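How to pick a giveaway winner from blog comments

These steps cover a random draw for a contest where readers enter by leaving a comment. They assume one entry per person.

1. Close the comments at the posted deadline. Write down the time zone in the rules.

2. Export the comments to a spreadsheet. The Isness export tool stops at 3000 rows, so split a larger set by month.

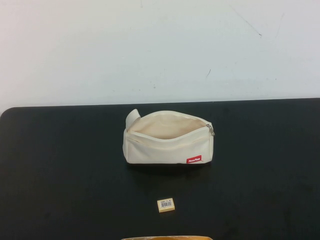 3. Sort by email address and delete repeats. Keep the earliest entry. Our January draw went from 596 comments to 308 valid entries.

4. Remove your own replies and any staff entries.

5. Number the remaining rows from 1 with no gaps, then lock the sheet.
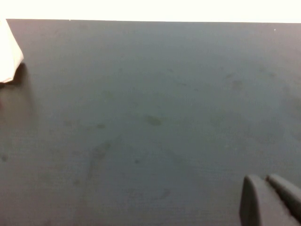 6. Generate one number between 1 and the last row. Save the result page with its time stamp.

7. Draw 2 alternates the same way and record their order.

8. Email the winner. If there is no reply by the date in your rules, go to the first alternate.

Post the winner's first name only, unless the entry form asked for permission to use the full name.

Steps checked by Bit-na Jin.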